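Driladdale Drainage Board
Wednesday, August 18, 2021

1/ The Board has today published its revised guidance for households on what may and may not be put into the public sewer. This thread sets out the main points and the arrangements for the works in the lower town.

2/ The guidance replaces the leaflet last issued in June. Residents who still have the earlier leaflet should recycle it. Two of the telephone numbers printed in it are no longer answered.

3/ The Board is responsible for the public sewers in Driladdale, the pumping station at Mill Lane and the treatment works beyond the bypass. It is not responsible for road gullies, which are cleared by the council.

4/ A drain that serves one property only, and lies inside that property's boundary, is normally the responsibility of the owner. Once it is shared with a neighbour, or passes beyond the boundary, it is normally ours.

5/ If you are unsure which applies, please contact us before paying a private contractor. We hold plans for most streets and can usually give an answer on the same day. We cannot refund work that was ordered privately.

6/ Blockages in the lower town were the main subject of this summer's review, led by Apostolos Andreadis, the Board's network manager. His report is available from the office on request and will be placed in the public library.

7/ The report finds that the sewer under Chapel Street is in fair condition for its age. Its gradient is very slight. Material which would be carried away elsewhere in the town tends to settle there.

8/ When the sewer was opened for inspection, the inspection team recorded hardened fat along the crown of the pipe for a length of 30 metres, with wipes and cotton pads bound into it.

9/ The fat was removed by hand and by jetting. The road was closed for 4 nights. We thank the residents of Chapel Street and Tanner's Row for their patience, and in particular those who moved their cars at short notice.

10/ Several residents have asked whether the fat came from the takeaways on the square. The report does not support this. Most of the connections above the blocked length are from houses and flats.

11/ Food businesses are already required to show that grease is being kept out of the sewer. Our trade officer, Polyxeni Stefanou, visits each premises and can advise on the choice, siting and emptying of grease traps.

12/ Her visits are arranged by appointment. Any person who calls at a business without an appointment, claiming to act for the Board and offering a grease trap for sale, is not from the Board. Please report such visits to us.

13/ We turn now to households. Cooking oil, lard, butter, dripping and meat juices should not be poured into a sink, a lavatory or an outside drain. This includes oil that stays liquid when cool.

14/ Hot water and washing-up liquid do not solve the problem. They carry the fat past the trap under your sink and into a colder pipe, where it sets. That pipe may be under your own garden.

15/ Small amounts should be left to cool, scraped into a suitable container and placed in the general waste. An old jar with a lid is sufficient. A piece of kitchen paper will deal with most of what is left in a pan.

16/ Larger amounts, such as the contents of a deep fryer, may be taken to the recycling centre on Station Road. The oil tank is to the left of the weighbridge. Please use a sealed bottle and take the bottle home with you.

17/ Milk, cream, gravy and salad dressing are often overlooked. A spoonful left on a plate is of no concern. A full carton or jug should not be emptied into the sink.

18/ Coffee grounds, rice and flour are not fats, but they collect wherever fat has already settled. They belong in the food caddy. Replacement caddies are supplied by the council, not by us.

19/ Wet wipes should not be flushed, whatever is printed on the packet. The same applies to cotton buds, dental floss, nappies, sanitary products and kitchen roll. Please place a small bin in the bathroom if there is not one already.

20/ We are aware that some homes in Driladdale have macerators fitted. A macerator cuts material into smaller pieces. It does not make that material suitable for the sewer.

21/ Signs of a blockage include a sink that drains slowly, gurgling from a bath or basin when the lavatory is flushed, and a smell from the outside drain. Early reports allow us to act before there is flooding.

22/ Please do not lift manhole covers. They are heavy, and the air beneath may be dangerous. A resident was injured in this way last winter and we do not wish to see it repeated.

23/ Chemical drain cleaners seldom move a fat blockage. If you have used one before calling us, please tell the operator and the crew. It affects the equipment they wear.

24/ The second stage of work in the lower town will be carried out for the Board by Elico. It consists of relining the sewer between the chapel and the river footbridge, and does not require a trench.

25/ The site manager is Matěj Beneš. His name and a contact number will be shown on the notice board at the corner of Tanner's Row, together with the working hours for the week.

26/ Elico will write to the 200 properties on the affected length. The letter gives the day on which each property is asked to avoid using washing machines and dishwashers. Lavatories may be used as normal.

27/ There may be a smell of resin during relining. It should clear when windows are opened. Residents with breathing difficulties are asked to ring us in advance so that suitable arrangements can be agreed.

28/ Access for wheelchairs and pushchairs will be kept open on the north pavement throughout. The bus stop outside the chemist will be moved to the far side of the square while the road is coned.

29/ The Board has considered requests for compensation from shops that lost trade during the night closures. Claims of up to 100 pounds will be decided by the office. Larger claims go to the full Board and will take longer.

30/ Claims should be sent to Sorin Vasiliu, customer accounts, with copies of receipts or till records. Please do not send originals. Claims from the first closure will be dealt with before those from the second.

31/ We have been asked about burnt pans in particular. Loosened food should be caught in a strainer and put in the caddy. Any oil should come out of the pan before water goes in.
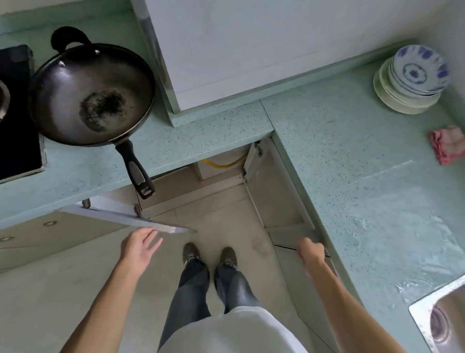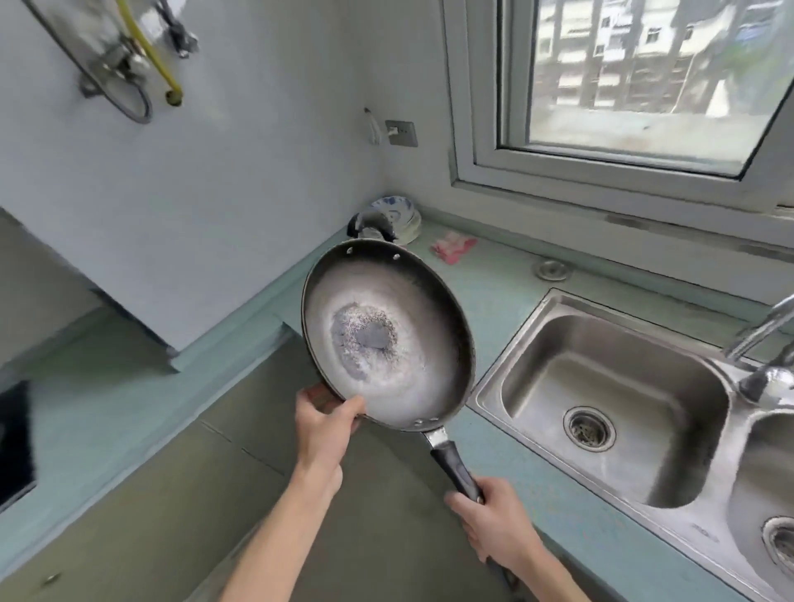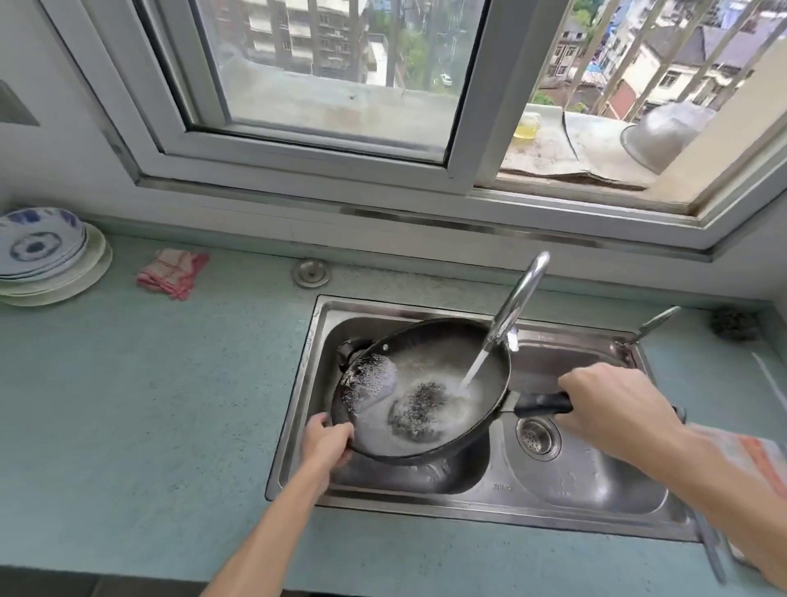

Frying pan in a home kitchen.

32/ The full guidance can be collected from the office, the library and the doctors' surgery. Large print copies are available. A Greek version has been prepared by Themis Michailidis and can be sent by post.

33/ Schools and residents' groups may request a talk on how the treatment works operates. Visits to the works itself remain suspended for the present. We will announce on this account when they resume.

34/ This account is read during office hours only. Blockages and flooding should be reported by telephone, using the number on your bill, which is answered day and night.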